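Betreff: Re: [botport-liste] Offener Nachmittag bei Juninum – wer kommt mit?
Von: Adelino Torres
An: botport-liste

Liebe Liste,

entschuldigt, dass ich erst jetzt antworte, ich wollte nach dem Besuch erst einmal meine Zettel sortieren, und das waren diesmal viele! Zur Erinnerung die Anfrage aus dem Februar:

> Hallo zusammen,
> Juninum öffnet wieder die Türen und zeigt am Nachmittag
> die Greifersimulation, an der sie mit Revus arbeiten.
> Beginn ist um 14 Uhr, Treffpunkt am Seiteneingang.
> Wer kommt mit? Und könnte jemand, der dort war, für die
> Daheimgebliebenen ein paar Zeilen schreiben? Mich
> würde vor allem interessieren, ob man selbst ans
> Steuer darf.
> Viele Grüße
> Sikder

Also, lieber Sikder, ja, man darf ans Steuer, und wie! Wir waren am Ende zu elft und wurden sehr herzlich empfangen, mit Kaffee und einem wirklich ausgezeichneten Streuselkuchen (das Rezept habe ich erbeten und auch bekommen, wer mag, schreibt mir privat). Danach ging es in Raum 112, wo drei Arbeitsplätze aufgebaut waren. An zweien lief die Simulation, am dritten wurde gezeigt, wie man einen Raum zusammenstellt und mit Oberflächen belegt.

Besonders gefallen hat mir, dass man uns nicht mit Folien überschüttet hat. Nach einer kurzen Einführung durfte jeder selbst probieren, den Greifer zu führen, und zwar aus der Sicht einer Kamera, die direkt hinter den Fingern sitzt. Das ist anfangs gewöhnungsbedürftig, denn sobald man das Handgelenk dreht, kippt der ganze virtuelle Raum mit, und man muss sich erst wieder zurechtfinden, wo Wand und Tür geblieben sind.

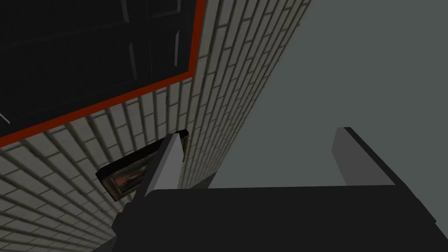
Ich habe meine gesamten sechs Minuten gebraucht, um wieder eine vernünftige Haltung zu finden, und bin dabei ordentlich ins Schwitzen gekommen. Die junge Kollegin neben mir hatte den Bogen viel schneller heraus – sie meinte, man müsse immer nur eine Achse auf einmal bewegen und sich eine feste Kante im Raum merken. Mit diesem Rat ging es dann auch bei mir besser, jedenfalls ein wenig.

Gefragt wurde natürlich viel. Mich hat beschäftigt, wie weit man sich auf so einen gerechneten Raum verlassen kann, wenn später ein echter Arm die Arbeit tun soll. Die Antwort war angenehm offen: Die Bewegungen lassen sich gut übertragen, beim Licht und bei der Reibung zwischen Finger und Gegenstand hapert es noch, und deshalb werden Farben und Texturen von Lauf zu Lauf verändert. Revus steuert wohl die Griffplanung bei, Juninum die Räume. Wie die Schnittstelle dazwischen genau aussieht, habe ich leider nur halb verstanden, da war ich gerade mit dem Kuchen beschäftigt.

Wer von euch beim nächsten Mal mitfahren möchte, meldet sich bitte bei mir. In meinem Auto sind noch drei Plätze frei, und die Parkplätze hinter dem Gebäude sind knapp. Und falls jemand seine graue Strickmütze vermisst: Die liegt bei mir auf der Garderobe.

Herzliche Grüße in die Runde
Adelino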